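Home | Arms | Grippers | Parts & Spares | Visits | Contact

Grevton Parallel Gripper, wrist camera version

29 July 2021
Posted by the Tollatbridge shop desk

I'd been selling this gripper for months from a spec sheet and a cardboard box, so when the people at Ondley opened their doors for an afternoon of demos I drove over to see it doing some work. I'm glad I did! I've rewritten most of this page since, and if you read the old version you can forget the part where I called it "suitable for light handling" and left it there.

So, the basics. The Grevton is a two-finger parallel gripper with 3D-printed fingers, and it comes with a small camera that sits at the wrist and looks out over the fingers at whatever's in front of them. The price is $3,198 with the camera, the cable and one set of fingers. It bolts to the Pylypenko adapter plate, and if you already own one of those (lots of you do, I've seen the order book) you can have it on the arm before your coffee goes cold. If you don't, the plate is another $190.

What I wanted to see was ordinary stuff. Every gripper on earth can pick up a nice square aluminum cube at a trade show. Ondley had theirs at a big blond wood table with the kind of things you'd find in a kitchen drawer or a kid's bedroom, and visitors could stand right next to it and ask for whatever they liked. 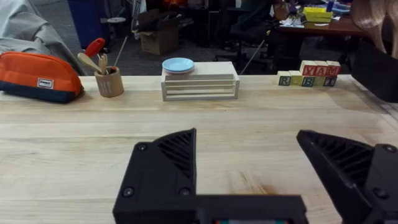

The alphabet blocks were my favorite, I'll admit it. Blocks look easy and they really aren't, because if one finger touches before the other you shove the whole row sideways, and then the next pick is off too. I asked for a block from the top row and I asked for it slowly, and then a lady behind me asked for it fast, and we both got what we came for. The small plate was harder. You have to come in over the rim with one finger on each side of the edge, and the first try was a miss. The second one held. I'd rather tell you that now than have you find out on your own bench with your own plates.

Spoons and anything else standing up in a cup, fine, as long as there's some space between them. When two handles are leaning together you need the slim fingers, which we sell as a separate set for $100. I didn't stock those before the visit and I do now, so you can guess how that conversation went.

A few other things I picked up while I was there:

The fingers open nice and wide, wider than I'd pictured from the drawing. The slots and ribs in the printed parts keep the weight down, and the screws are all where you can get a driver on them. Changing a set takes 4 minutes if you're me and less if you've done it before.

It's quiet. We were all chatting over it at normal volume and I kept forgetting it was running.

The camera sees its own fingers all the time. Some folks at the demo weren't keen on that, but the Ondley crew said they like it, it gives them something fixed to line up against when they're setting a pick. I've come around to their side.

It is not washable, please don't ask me again about dough.

Ondley are planning another open afternoon in November and they've said our customers are welcome. If you want to bring an awkward object from your own line, send me a note through the contact page with the size and weight and I'll pass it along. Stock right now is decent on the gripper and thin on the slim fingers, with more of those on the way. Orders in before noon go out the same day.

Share this page | 12 shares | 3 comments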